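**Ticket: bin cell arm stops mid-pick, "collision detected", nothing hit**
Opened by: Nuria Chala
Assigned to: Ruan Matlala
Status: open (was closed, I reopened it)
Priority: high

**Fri 22 November, Nuria**

Reopening. The last note from Moretti says the stop was "operator related" and the fix was to clear the fault and run again. I cleared the fault and ran again. It stopped again on the same side of the bin, with the same message.

What I see each time: the arm goes out over the bin, starts down toward the left half, and faults before the gripper closes. Picks on the right half finish. I looked for anything the arm could have touched on the way down and found no marks on the bin wall that line up with where it stopped.

Moretti want us to raise the collision threshold. I am not doing that on a cell where people reach in to swap parts, and I would like it on record that I said so.

**Ruan**

Went through the controller log. There were 6 stops on the shift and all of them came from the wrist side, with the joint turned most of the way round. The torque reading climbs before the stop. It doesn't jump. A real hit should jump.

Their support person told me the climb is "normal drift" after 3000 cycles and that a recalibration would take care of it. We recalibrated in January for a different complaint and were told the same thing then. I asked for the document that says 3000. Haven't got it.

My money is on the cables. The yellow one and the black bundle share a route down the arm and hang in a big loop at the orange joint. When the joint turns, that loop has to go somewhere.

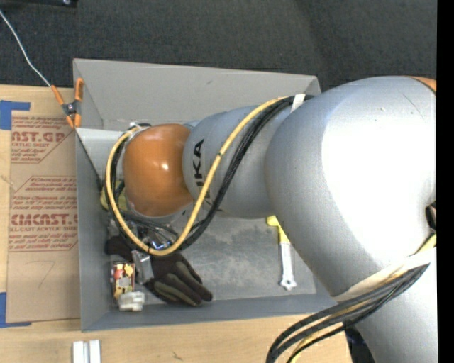
The Dinditz install sheet asks for the cables to be held on both sides of a turning joint, with enough slack for the full turn and no more. I don't think we have that. There is plenty of slack, but it all sits in one place, and it hangs low enough to get down among the parts when the arm reaches left.

**Nuria**

I'd believe that sooner than drift. Can we prove it, though? Last time we sent them a theory they sent back a link to the manual.

**Ruan**

Tests, in the order I ran them:

1. Same program at 15 percent speed, bin in place. Stopped on the left side. Torque climbed as before.
2. Same program, bin off the table, nothing under the arm. Stopped again, same joint angle. So it isn't touching the bin, and it isn't the parts either.
3. Loop lifted and tied back by hand with the drives off, then run from outside the cell at the same slow speed. No stop.
4. Tie cut, cables let back down. Stopped on the second pick.

I ran test 3 for 2 hours before I cut the tie. Clean the whole time.

One thing against my own theory: the payload setting in the program was left over from the old Jovitz gripper. That could make the torque look wrong all by itself. I corrected it and repeated test 2. It still stopped, a little later in the move. So the payload was a real mistake, and it may be part of this, but it doesn't cover all of it.

**Nuria**

Who signed off the gripper change with the old payload still in there?

**Ruan**

Khumalo did the swap. Their checklist has the payload line ticked. Make of that what you like. I've attached the checklist and the log to this ticket, so both are in one place when we talk to them.

**Nuria**

Sent the four tests to Moretti with the log. Reply, in full: "Cable routing is the responsibility of the integrator. Please consider raising the threshold." They did not comment on test 3 or test 4. I have asked them to put the threshold advice in a signed letter. I don't expect one.

Decisions until this is sorted:

- Threshold stays where it is.
- Right half of the bin only. Left half picks are disabled in the program and locked with the supervisor code.
- Hands stay out of the bin unless the drives are off and the key is out. This applies to support visits too.
- The hand-tied loop is a test, not a repair. Please don't run production on it, however well it behaves.

**Ruan**

Agreed. Ordered a proper holder for each side of the joint and a shorter sleeve for the bundle. When they're fitted I'll rerun tests 1 and 2 with the correct payload and post the torque plots here. I also want to check the yellow cable's jacket on the inside of the bend, where I can't get a good look without taking it off the arm. If it's worn there we'll need a new cable as well, and that one isn't in stock.

Please nobody close this because the arm ran fine for a day.

**Nuria**

Leaving it open. Waiting on parts.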